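FOR IMMEDIATE RELEASE

Keltport Lunch Swap opens a second kitchen in Odport this May

I've been packing other people's lunches in Keltport for 3 years now, and I'm thrilled to finally say this out loud — we're opening in Odport! The swap is simple. You cook one big batch, bring it in on Tuesday, and go home with five different lunches made by your neighbors.

We started with 51 members and we're now at 119, and between us we swapped almost 2625 meals last year (my freezer has never looked so good).
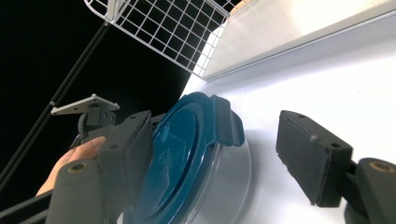 Sotomayor, a member from the first month, told us the swap put an end to sad desk sandwiches and asked for more soup in the fall. Soup is coming, I promise!

The Odport kitchen is on Ivness Street, up the stairs next to the bakery. Doors open at 5 p.m. and we wrap up by 7, so you can stop in on the way home from work. Please write the dish and what's in it on masking tape, nuts and dairy especially.

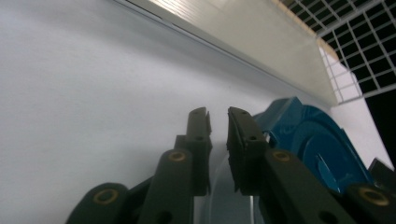
Keltport Lunch Swap, on a swap day.

Joining is free for the first month. After that we ask for a small fee toward rent and dish soap. Beginners are very welcome — plain rice and beans goes faster than anything fancy.

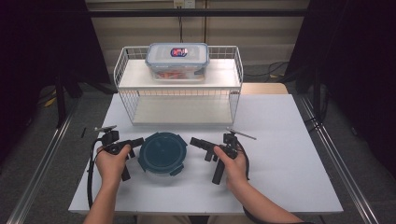
Lids that lock are best, especially if you come by bus, and please put your name on both the lid and the bottom. To sign up, drop by either kitchen during swap hours and ask for a member card.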